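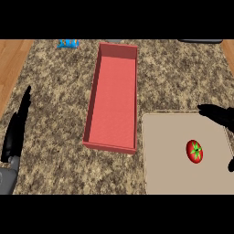

Väisänen to Open Kitchen and Bath Showroom in Usolau This August

USOLAU — Väisänen, a family-run supplier of countertops and cabinets, will open a new showroom on Barnar Street in August. It is the company's third location and its first in Usolau. The showroom will display 150 slab samples in granite, marble, quartz and soapstone, along with cabinet doors, sinks and faucets.

The company has served Usolau customers from its Moleo warehouse for 17 years. Until now, homeowners who wanted to see a full slab before ordering had to make the drive to Moleo, and many of them made it more than once.

"People would come in, pick a stone, go home and look at their floor, and come back the next weekend to pick a different one," said Eero Tuominen, general manager of Väisänen. "We wanted a place closer to them where they could take their time. You can borrow a sample, put it down in your own kitchen and look at it in the morning and again at night."

Customers may borrow up to 7 samples at a time at no charge. Samples can be kept for a week. A refundable deposit is taken when they leave the store, and it is returned in full when they come back undamaged.

The Barnar Street building was a furniture store for many years and kept its large front windows. Väisänen has put the stone displays along that side of the building so that colors can be judged in daylight. The back half of the ground floor holds three full-size kitchen layouts, a planning desk and a small area for children. Parking is behind the building and is reached from the side street.

Design appointments will be offered from 9 a.m. to 6 p.m. and last one hour. Customers are asked to bring a rough sketch of the room with wall lengths, the positions of windows and doors, and the make and model of any appliances they plan to keep. Final measurements are taken at the home by a Väisänen fitter before any stone is cut.

Cutting and polishing will continue at the Moleo shop, and delivery to Usolau addresses is included in the price of any full countertop order. Remnant pieces — offcuts large enough for a vanity top, a windowsill or a pastry board — will be sold at the new location at reduced prices. Stock will change as jobs are completed, and remnants cannot be reserved by phone.

The showroom will employ seven people, three of whom are moving over from Moleo. The company is still hiring for one sales position and one part-time delivery position. Applications are being accepted at the Moleo front desk.

"Most of our Usolau customers came to us through a neighbor or a relative," Tuominen said. "They already know us. Now they have a shorter drive."

About Väisänen

Väisänen supplies and installs stone countertops, cabinets and fixtures for homes and small businesses. The company operates a warehouse, showroom and stone shop in Moleo.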